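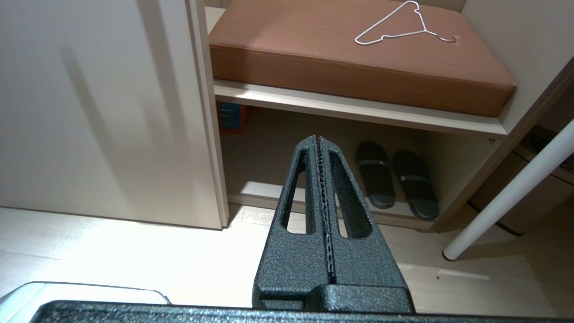 *Brown seat cushion, cream built-in storage.*

**The Callon Inn puts fish pie back on the menu, under pressure**

EKACH HARBOUR – Amia, the dining room at the Callon Inn, will bring back its smoked haddock pie in May, ending a winter that management had described as "a fresh direction" and regulars had described in other terms.

The pie came off the menu last fall to make space for a beet tartare. The kitchen remains fond of the beet tartare. It sold to a small and loyal following, most of it related to the chef.

"I stand by the beets," said chef Esko Rautiainen. "I also have a suggestion box, and I can read."

The dining room served 3,621 haddock pies in its last full year on the menu, a figure the inn now concedes might have been looked at earlier.

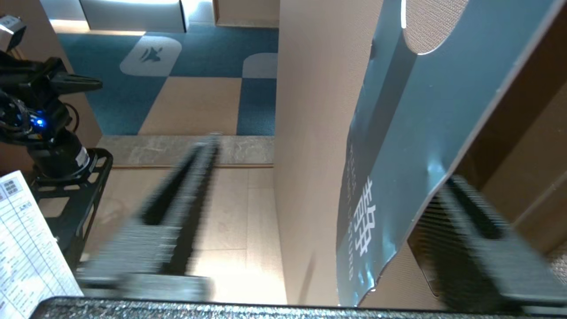
## What's in it

Smoked haddock, leeks, a boiled egg and a white sauce with more mustard than the recipe calls for. The top is mashed potato, browned under the grill. A version with puff pastry was tested in the staff room and will not be mentioned again.

Two sizes will be offered. The large is meant to be shared, although the inn has no means of enforcing this. Peas are included. So is a wedge of lemon, which most people move to the side of the plate.

Joining the pie are four other dishes, among them a mussel chowder, a crab and corn fritter, and a rhubarb crumble that depends on how the rhubarb behaves. The beet tartare stays on as a starter, at the chef's request and at a friendlier price. 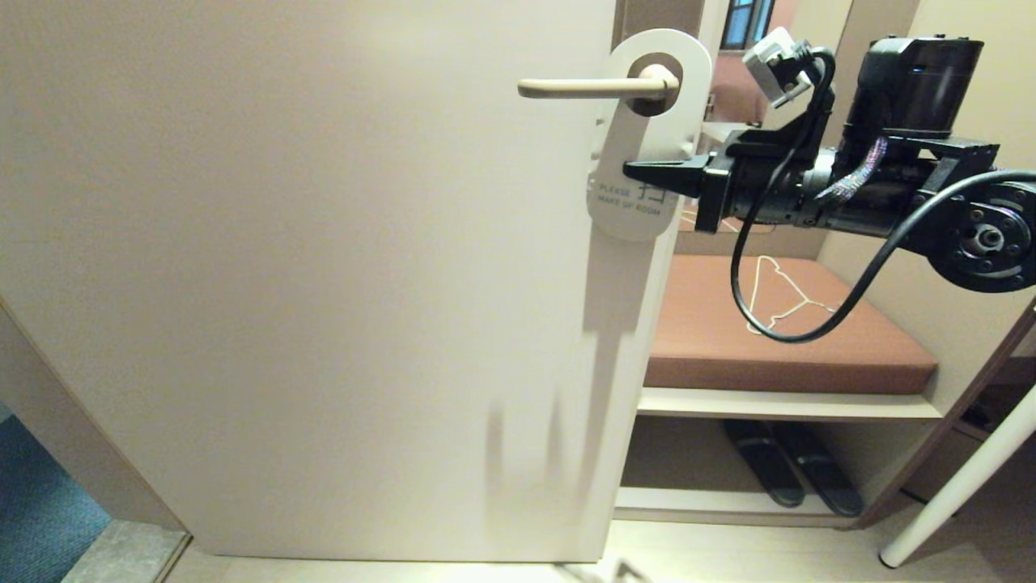 ## Hours and bookings

Dinner starts at 6 p.m. Overnight guests can book a table at the front desk when they check in; everyone else is asked to telephone. Walk-ins are welcome at the bar, where the stools are exactly as comfortable as they look.

"We've listened to our neighbours," said general manager Jocelyn Salazar. "Several of them came to the office to make sure of it."

## Media contact

Jocelyn Salazar, General Manager, Callon Inn, Ekach Harbour. Reporters wishing to try the pie are welcome to do so at the regular price.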